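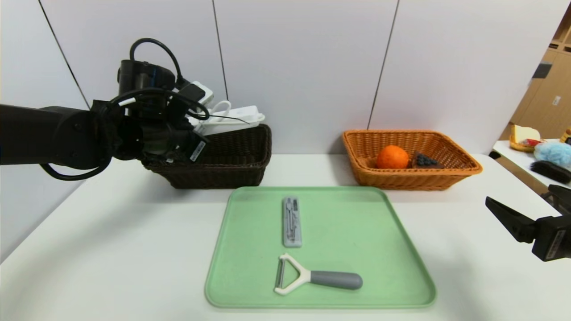 Extension Cords and Power Strips – Golter Building, Room 142

1. Outer casing free of cracks and scorch marks. Pass.
Comment: light scuffing on two strips, no action.

2. Cords undamaged along full length. Fail.
Comment: jacket nicked near the plug on unit 94. Tagged and pulled from use.

3. No strip plugged into another strip. Pass.

4. Plugs seated fully in wall outlets. Pass.
Comment: outlet behind the copier is loose – Florno to replace the receptacle.

5. Cords kept clear of walkways and doors. Pass.

6. Inspection tags current. Fail.
Comment: tag missing on unit 229. Retest Monday.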